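## 4. Entering a match result

Only the home club's recorder can enter a result. For an Isley v Lemthorpe fixture played at Isley, that means the Isley login.

1. Open **Fixtures** and select the match.
2. Enter the full-time score, home side first.
3. Add each goalscorer with the minute. Goals in stoppage time go in as 45+ or 90+ — do not type 92 or 93.
4. Enter the attendance. Leave the field blank if no count was taken.
5. Press **Save draft**, check the team sheets, then press **Publish**.

> **Caution:** Publishing updates the league table at once. A published score can be changed only by the league office.

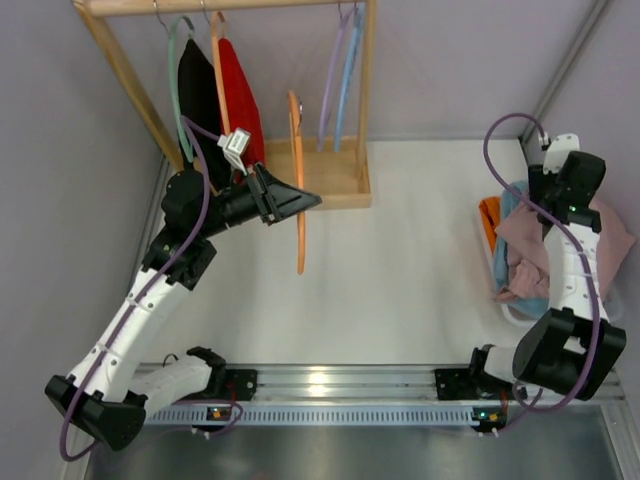
What if a match is abandoned before full time?
Set the status to **Abandoned** and leave the score as it stood. The table will not change until the league office rules on the result.

### Error codes

- **187** — a goalscorer is not on the team sheet. Add the player, then save again.
- **502** — the server did not respond. Wait two minutes and press **Publish** again.

**Note:** Match notes are limited to 200 characters. Longer reports, such as the one for Stougaard v Jesby in October, should be sent to Yoga Gunawan at the league office.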